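Laying Out and Folding Garments on a Bed or Blanket: Frequently Asked Questions
Pometti Linen and Garment Care, Help Pages

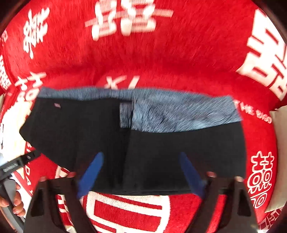 These answers cover folding knit tops, light jackets and other two-tone garments on a soft surface. For shirts with stiff collars, see the pressing pages. For bedding, see the page on flat and fitted sheets. The page is maintained by Petronella Adams and was last revised in October.

Can I fold on a blanket, or do I need a table?

A blanket works for most knits. Plush pile grips the underside of the garment and keeps it from sliding while you work. The drawback is that the garment also resists being squared up. Lift it slightly before you move it. Dragging it across the pile stretches the hem and leaves the bottom layer behind the top one.

A table is better for woven fabric that needs a sharp crease.

What should be done to the blanket first?

Pull it flat and smooth the pile in one direction with the palm. Ridges under the garment transfer to the fold line. If the blanket has been on a bed, shake it outdoors or run a lint roller over it. Dark fabric picks up fibers from a bright blanket quickly, and red on black is hard to see until the garment is in daylight.

Does the color of the blanket matter?

For visibility, yes. A dark garment on a dark blanket has no readable edge, and errors in the hem line go unnoticed. Use a light or bright blanket for black and navy items. A printed blanket is acceptable. Rows of characters or lettering can serve as a rough guide for keeping the hem level, provided the blanket itself is lying straight.

Will a red blanket bleed onto clothes?

Dry contact rarely transfers dye. Damp contact can. Test a new blanket by pressing a damp white cloth on one corner for 3 minutes. If the cloth shows color, wash the blanket separately and repeat the test.

Which way should the garment face?

Face down for tops that will be stacked, face up for tops that will be hung or inspected. With the garment face down, the sleeves and sides fold toward you and the front ends up on the outside.

How do I find the center of a garment made from panels of different colors?

Do not use the color boundary. On color-blocked tops the contrast section is often deeper on one side than the other, and a fold placed along it will be off center. Match the side seams at the hem, pinch the midpoint between them, and do the same at the neck. The line between the two pinched points is the center line.

The garment has a heathered section and a plain section. Do they behave differently?

Often. Heathered describes the yarn color and says nothing about weight, but manufacturers commonly pair two different fabrics in one garment. Check by folding a corner of each section over itself and releasing it. The section that springs back needs to be on the outside of the final fold. The section that stays flat can go inside.

How straight does the hem need to be?

A slight bow across the width is normal in knitwear and will not show once folded. Correct it only if one end sits visibly higher than the other. Hold both ends of the hem, lift, apply light tension and lower again. Pulling from the middle makes the bow worse.

I see extra lines near the hem. Is the fabric creased?

Look before smoothing. Lines parallel to the hem may be stitching, a double-turned edge or a second layer that has slipped. Stitching stays in place when you slide a finger across it. A slipped layer moves. Reach inside and pull it level with the top layer.

What is the folding sequence?

Spread the garment with the hem nearest you.
Smooth from the center line out to each side.
Fold the left side in to the center line.
Fold the right side in to the center line.
Bring the hem up to the midpoint.
Fold once more toward the neck.
Turn the bundle over and press lightly with the flat of the hand.

Should I grip with the whole hand or the fingertips?

Fingertips, two points at a time, placed the same distance from the center line. A wide grip on the hem lets the fabric between your hands hang evenly. If the middle sags far below the grip points, move your hands closer together.

What about small outside tags?

Leave them flat and fold clear of them. A tag caught in a fold leaves a raised mark on the layer above. Paper tags attached with a pin should be removed before folding. Sewn tags can stay.

How high can folded tops be stacked?

Up to 600 millimeters on an open shelf if all items are folded to the same width. In drawers, file them upright.

Can I use a folding board on a blanket?

Yes, but slide a sheet of stiff card under it. The hinges on the Kedik board bind in deep pile. The Steyn board has a solid base and does not need the card.

Do wrinkles need to be removed before folding?

Small ones in the upper section can be smoothed by hand. Wrinkles that remain after two passes should be steamed, and the garment left to cool and dry fully before it is folded. Folding while warm sets the wrinkle along with the crease.

Do you offer instruction in person?

A folding session is held every Wednesday in the Prokgate store. Unathi Kekana teaches knitwear and Iman Morsy teaches outerwear. Bring one garment of your own. Blankets and boards are supplied.

Where do I send a correction to this page?

Use the contact form and quote page number 887.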